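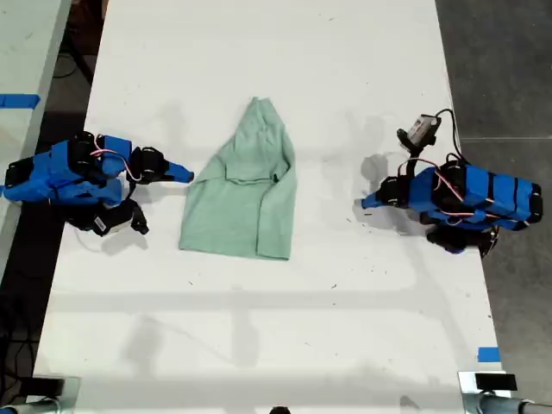 Clarnilico, the laundry chain with 12 shops in the Marwat area, says it will start selling a folding course to the public, and wants people to believe that a neat shirt drawer is worth paying for. The course is called Trindo and runs over four evenings. The company has been taking bookings since January and puts the demand down to people spending more time at home with their closets. Whether that demand is real is hard to say, as it would not give a figure for seats sold. What the course has to deal with is plain enough: a light green piece of clothing on a white table, bunched to a point at one end and creased across the middle, with a straight hem that looks like the only part ready for a drawer. Most of us have a chair at home with several of those on it.

The Trindo method, according to the course leaflet, starts from the hem. The student lays the garment down, finds the hem, smooths upward from it and makes two folds toward the center before turning the piece over. The leaflet says this "retrains the hand." It also looks a lot like the way people have folded T-shirts on the ends of their beds for years – the leaflet does not say where the difference lies.

Clarnilico claims that clothes folded this way take up less room and need less ironing. Asked how it had measured either one, the company said it had compared drawers in the homes of six staff members. No results were offered. Soft cotton tends to crease again once it is stacked, whatever was done to it first, and a drawer packed full will press lines into anything at the bottom.

There is also the matter of the extras. Students are told they may bring their own table covering, but the leaflet gives half a page to the Graneo mat, a plain sheet with printed guide lines sold at the same counter. The company says the mat is optional. The second evening is described as "mat work," and it was unclear what a student without one would do during it.

The first group is due to meet at the Marwat shop later this spring. Refunds are available up to the end of the first evening – after that, the fee is kept. A free printed sheet showing the same folds can be picked up at any of the shops, and readers may want to try that first.

Related items
Marwat dry cleaners raise prices again
Do drawer dividers save any space?
Graneo mats: what the box leaves out
Laundry shops cut evening hours

Contact the news desk | Copyright 2021 | Back to top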